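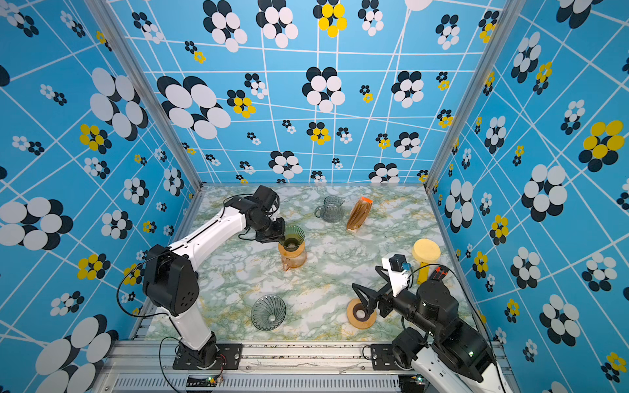

Dwayne Brannigan wants to know why we let two arms share one table when a single planner could own the whole thing and never have to negotiate with itself. He's asked me that twice now, in slightly different words, and I still think it's the best question we've had about the coffee setup, so it gets to go first!

The short answer is that one planner does own the table. It's called Tekin, it's mine and Elif Naz's, and it treats both arms as one machine with a lot of joints. The longer answer is that planning for everything at once got slow, so we cheat. Each arm gets its own chunk of work, Tekin plans them separately, and then a second pass checks the two timed paths against each other and pushes one of them back if they come too close. Most of the time the push is tiny. Sometimes it's silly, and one arm will hang there for a good long while being very polite.

With the left gripper down over the green dripper on the carafe and the right one out by the wooden ring stand, the two jobs are nicely far apart, and the second pass has almost nothing to do. Where it earns its keep is the middle of the table, when both arms want to reach toward the back. The pitcher and the coffee bag live back there, so that's a lot of the time.

## Welcome, I guess this is the intro

Hi! I write most of the control code for the coffee bench at Prurmont, and this page is where I put pictures with notes next to them so I don't lose the notes. It's all software talk. If you came for brewing advice, please ask Gönül, my coffee is terrible.

Four pieces of code come up below, so quickly:

- **Tekin** - the planner. Takes goals, gives back timed joint paths.
- **Nirton** - perception. Finds objects, guesses their poses, tells you how sure it is.
- **Pramix** - the logger and replay tool. Every joint state, every camera frame, every decision, on one clock.
- the controller, which never got a name. We call it "the controller".

## Left arm notes

A dripper on a carafe is a stack, and stacks are where Nirton used to fall apart. It would find the cone, it would find the carafe, and then it would report two poses that couldn't both be true, with the cone floating a finger's width over the rim or sunk into it. Tekin believed whatever it was told and planned to the floating one.

What fixed it was boring. Nirton now has a "resting on" relation, and once it decides one thing is sitting on another it solves for both poses together. Yavuz Avcı wrote the first version over a lunch break and I spent much longer than a lunch break on the second one (sorry Yavuz, the first one was very readable). The relation also travels with the objects now, so if you ask the planner to move the carafe it knows there's a dripper up there and it'll refuse to tilt. You can override that with `allow_tilt`. Please don't.

The clear dripper lying on its side near the front is a whole other headache. Clear glass, on a marble pattern, tipped over! Depth is close to useless on it, so Nirton leans on the color cameras and fits the outline of the cone. Out of 1009 frames I labeled by hand, 78 had the cone pointing the wrong way - mouth and tip swapped. Those were mostly views from up close, where the ribs fill everything and there isn't much outline left to fit. I've started feeding it the last good pose from the fixed camera as a starting guess, and I'll put the new count up when I've labeled another batch. I'm in no rush, labeling is the worst.

## Right arm notes

Ring stand lying flat, gripper beside it. Flat things are hard to pick up with a parallel gripper, as anybody who's tried will tell you at length, and the planner has to pick a side to come in from. Tekin scores candidate grasps on three things: how far the wrist has to twist, how close the fingers get to the table, and whether the other arm has claimed that space. I keep fiddling with the weights. Current values are in the config with my initials next to them, so you know who to yell at.

There's one setting I'd copy if you're building anything like this. We cap the approach speed for the last 10 mm above any surface, in the controller, no matter what the planner asked for. Tekin can be as wrong as it likes and the fingers still come in slow.
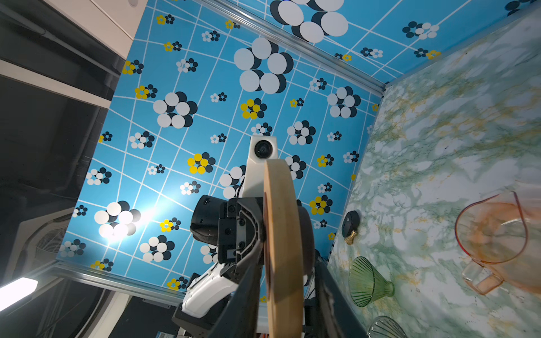
Kazimír Sýkora says a wrist camera is only worth having if you trust the hand-eye calibration, and that if you don't, it's a very expensive way to be confused. I agree with the first half. I've gotten plenty out of wrist views with a calibration that was kind of bad, because for checking a grasp you barely need it. The fingers are always in the same place in that view!

So with the wooden disc between the fingers, edge-on and tall, the grasp check looks at a fixed patch between the two fingertips and asks one thing: is there something in here? It doesn't care what. It doesn't use the pose from Nirton at all, and I like that, since I'd hate for the check to inherit the same mistake it's supposed to catch. The gripper's own width reading is the second vote. If the two disagree, the arm stops and Pramix drops a bookmark in the log.

Then there's the glare. See the bright patch on the blue wall, lower left? Our old background filter was just a color threshold (blue = wall, done), and a washed-out patch like that isn't blue anymore, so Nirton would cheerfully hand over a new object stuck to the wall. We once planned around one. The fix was to use geometry: we know where the panels are, so anything that sits in the plane of a panel gets thrown out before the color step ever runs. The flowers stopped being objects on the same day, too, which made Elif Naz very happy. She'd been keeping a folder of the best false ones.

Glass against the marble side is still so-so. The green cone comes out fine, the pitcher mostly does, and the clear ribbed one is a coin flip from that angle.

## Odds and ends

The replay that broke Pramix was number 1838. Two frames carried the same timestamp, the viewer tried to sort them forever, and my laptop got hot enough to notice. Fixed in the December build. If you're on an older one, don't open that log.

Gönül Dağdelen asked for a way to scrub both arms' paths side by side with the camera views underneath. It's half done, on the `two-up` branch. Scrubbing forward works, scrubbing backward makes the right arm jump to its home pose, and I think I know why but I haven't looked yet.

Still on my list: letting Tekin swap jobs between the arms when one of them has been waiting too long. Dwayne, I know, I know.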